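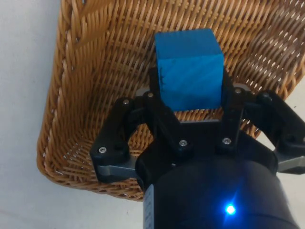
Ticket 1797: place step opens the gripper too early over the basket

Status: Open, fix in test
Component: drornik-planner (release sequence), javetti-perception
Reported by: Ichikawa cell
Assigned to: Leopold Zwahlen

Summary

On the cube-to-basket task the planner sends the open command while the wrist is still above the release height. The cube is gripped and over the basket when the command goes out, so the "over container" check passes. The height check should hold the command back and does not.

Expected

Arm moves over the basket, lowers to the release height, waits for the joints to settle, opens the fingers.

Observed

Open command is sent during the lowering move. The log shows 163 mm between the wrist and the target height at the time of the command. No planner error is raised and the run is marked as a success.

Log extract

place: target container = basket, grasp = closed
place: over_container = true
place: surface_z taken from depth, region = rim
place: height_ok = true
place: send open
place: done

Troubleshooting

1. Replayed the run with the arm off and the same planner build. Same result, so motor control is not the cause.

2. Swapped the wicker basket for a solid-sided bin and replayed the task on the cell. Height check behaved as expected. Put the basket back and the fault returned.

3. Looked at the depth data from the wrist camera. The weave has gaps in it, and the depth filter drops a lot of the points there as noise. With few points left on the inside, the surface fit falls back to the rim. The planner then takes the rim as the floor of the basket and is satisfied far too soon.

4. Checked the colour mask in case the cube was being counted as part of the container. It is not. The blue separates cleanly from the tan of the wicker, and the scuffs on the cube's edge make no difference to the mask.

5. Masked out the fingers and linkage using the gripper model. Small gain only. The old mask was a fixed rectangle and hid more of the basket than it needed to. Keeping the new one.

6. Raised the settle time from 14 to 21 cycles. No change. Put it back to 14.

Proposed fix

- Never fall back to the rim. If the inside fit has too few points, return "unknown" and hold the grip.
- Use the basket depth stored in the Jastik object file when the live fit is unknown.
- Block the open command while any lowering move is active, whatever the height check says.

The third item is a planner change and applies to all containers. The first two are in perception and can be released separately.

Notes

Branch is up for review. Please do not tune the noise filter on the cell in the meantime - it is shared with the bin task, which is working. Replay results for the branch to be added by Wednesday.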